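# The second life of a school uniform

Families in Futesbridge are spending less on kids' clothes, and a rack in a former bank is part of the reason.
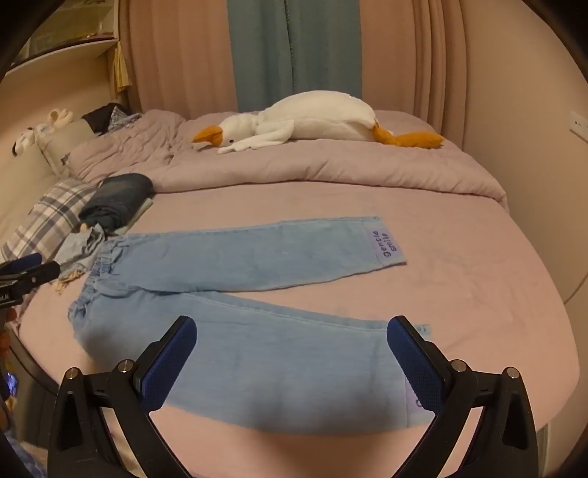
## Out of the cupboard

Children's clothing has a short working life. A pair of pants bought in October can be above the ankle by winter, often with plenty of wear left in the fabric. Most of it goes into a bag and the bag goes into a cupboard.

Aurelio Arroyo had four of those bags when he started Moya, a clothing exchange that operates out of the old bank building on the main street. Parents bring in what no longer fits and take home the same number of pieces in a larger size. There is no charge for a straight swap. Anyone with nothing to bring pays $2 an item.

"I thought we'd get baby gear," Arroyo says. "What we got was school shorts. Bags and bags of school shorts."

The exchange moved 3,000 pieces last year. School uniform made up the largest share, followed by jackets and jeans. Baby clothes came well down the list, as they tend to be passed between relatives before they reach a shop.

## What wears out

Fulgencio Tejada sorts the donations on weekday mornings. He looks at the knees first, then the crotch seam, then the waistband. Elastic is the usual point of failure in kids' pants. It can be replaced in a few minutes if the casing has an opening, but many cheaper garments have the elastic stitched straight to the cloth, and unpicking that takes longer than the pants are worth.

Zips are next. Tejada keeps a tin of spare sliders and will fix a zip while the owner waits. He won't patch polyester trackpants. "The patch outlasts the pants," he says.

Anything beyond repair is cut up for rags, and the local mechanic takes them by the box.

## The uniform question

Schools have been slower to come around. Some uniform shops depend on new sales to cover their costs, and second-hand racks have traditionally been left to parents to run once a term.

Teodoro Barroso, who manages the uniform shop at Virkular Primary, began sending families to Moya after the price of a winter jumper went up. He says sales of new jumpers fell, while sales of hats and socks stayed where they were. The school has since dropped its printed logo from shorts and skirts, so plain ones from any shop are allowed.

Benito Carrasco has three children at the school and used to budget $200 a head each summer. This year he bought shoes and one hat. The rest came off the rack, including a blazer with another child's name inked inside the collar.

Moya opens at 9am and closes at 2pm during term. Clothes should be washed before they are dropped off, and odd socks are not accepted.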